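The engineer who runs home trials at Gidia has a short answer when people ask if a machine can tidy their house yet. "Parts of it," she says. "Slowly."

Her group spent the spring on small packaged food: crackers, snack bars, anything in a thin wrapper. Boxes were mostly settled last year. Wrappers slide over each other and change shape when squeezed, and on a soft surface the whole pile moves.
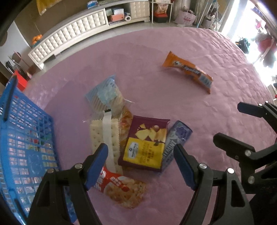 "A person takes one packet off a bed without thinking," she says. "We logged 2549 attempts in April, and 398 of them picked up two things or none."

She doesn't expect a product soon. Stallura, which supplies the finger pads, wants 1000 clean picks in a row before it will talk about shops. The best run so far is well short of that — she wouldn't say by how much.

And at home? "I still put my own groceries away."

Related
Bellini tests overnight shelf stocking
Folding towels at Gerkside: a second visit
What a gripper pad costs to replace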